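# Nimholm Hand Grippers: Setup, Care and Minor Repairs

*Pumero Equipment, product support. Page revised December 2025.*

The Nimholm is sold as a pair, left and right, with a marker cube on each and a harness for the person who gets to wear it all. You hold one in each hand, do an ordinary job at an ordinary table, and the tracking software works out where your hands went. It's a simple piece of gear. We still get plenty of mail about it, and most of what follows comes out of that mail.

## What's in the case

- Two grippers, marked L and R inside the handle
- Two marker cubes, fitted at the factory
- Harness with adjustable straps
- Two cables and one power adapter
- Spare jaw pads, one set
- A hex key, which you will lose

Replacement hex keys are a standard size and any hardware store has them. We'll sell you one if you insist, but the postage is embarrassing.

## First setup

Charge nothing. The Nimholm runs off its cables, and both have to be plugged in before the software will admit that either gripper exists. Left cable first, then right. If you do it the other way round the hands come up swapped on screen and you'll spend the morning wondering why your left arm has gone strange.

Put the harness on before you pick up the grippers. Straps go over the shoulders, buckles to the front, snug enough that nothing slides when you lean forward. Thick jumpers are a bad idea.

Run both cables down and away from the table, with enough slack to reach the far side of your work. Leave the slack on the floor. A cable pulled tight across a tabletop will eventually collect whatever is standing on it, and our warranty has nothing to say about your coffee.

Then calibrate:

1. Sit where you plan to work.
2. Hold both grippers out with the jaws open and the cubes up.
3. Press start and stay still until the tone.
4. Close and open each jaw fully, slowly, twice.

If the tone never comes, one of the cubes is hidden or dirty. Wipe both, sit up straight and try again.

## Daily care

Wipe the cubes with a dry microfibre cloth at the start of each session. Glass cleaner takes the black off the pattern, a grey square is no use to anyone, and we know this because of a batch returned in August that smelled strongly of lemon.

Check the jaw pads for nicks. Fold the harness loosely. Coil the cables by hand in wide loops and don't wind them around the grippers, however tidy it looks.

| Job | When |
|---|---|
| Wipe cubes | Every session |
| Check cube screws | Every 10 hours |
| Recalibrate | After any drop, and every 26 hours |
| Replace jaw pads | 200 hours, or when they start to slip |
| Replace cables | When wiggling them becomes part of the routine |

## Working over baskets and trays

Deep containers are harder on the gear than flat tables. The jaw goes in at a steep angle, the body knocks against the rim, and the cube tilts with your wrist. Keep the cube clear of the sides, and lift straight up before you swing across.

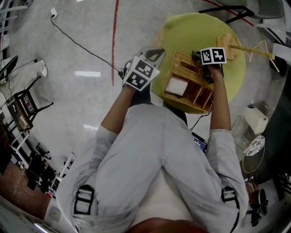 **Can I fit a new cube without sending the gripper back?**

Order the cube for the correct side, undo the four screws, swap it over and recalibrate before you use the pair again. Left and right cubes carry different patterns, so check the letter underneath first.

## Small repairs

**Jaw feels gritty.** Open it fully and brush out the hinge with a dry, soft brush. No oil. Oil turns dust into paste.

**Jaw doesn't close all the way.** Look for a pad that has crept forward. Push it back to the stop and tighten the pad screw a quarter turn. If it creeps again, the pad is done.

**One hand drops out of tracking.** Swap the cables between sides, with the software closed. If the fault moves with the cable, replace the cable. If it stays put, write to us.

**Rattle when you shake it.** Stop shaking it, then check the cube screws.

## Spares

- Jaw pads, set of four: $17
- Marker cube, left or right: $26
- Dow-pattern harness buckle: $10
- Casier carry case, foam cut for one pair: out of stock until the foam people ring us back

Quote the serial number inside the right handle when ordering. The one on the left is the mould number, and we get sent that one almost every time.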